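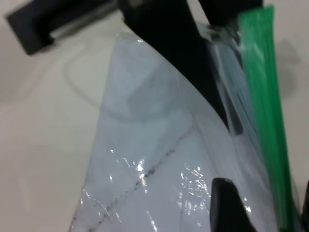
Wudwood bags, release 2, with one known fault that we would like you to read about before you train on it. The set holds 230 attempts at picking up zip bags from a table, all from the wrist camera. In 19 of them the gripper reported "closed on nothing" and the arm then drove home at full speed with a bag still in its fingers. Film pinched between two black fingers, a little to the left of the green zipper strip, is thinner than the controller's idea of nothing – a philosophical position we did not know it held.

What changed
The closed-width check is off for all film items. Speed after any grasp is capped, whatever the gripper believes. Svitlana Hrynyshyn's patch is in the Carine branch, not main.

Labels
The 19 runs are marked grasp_false_empty. The success column still says "no" for them, as logged. Do not use it.

Stand clear of the arm when replaying these. Lesia Horobets has the dented lamp.

Contact: Oksana Onyshchenko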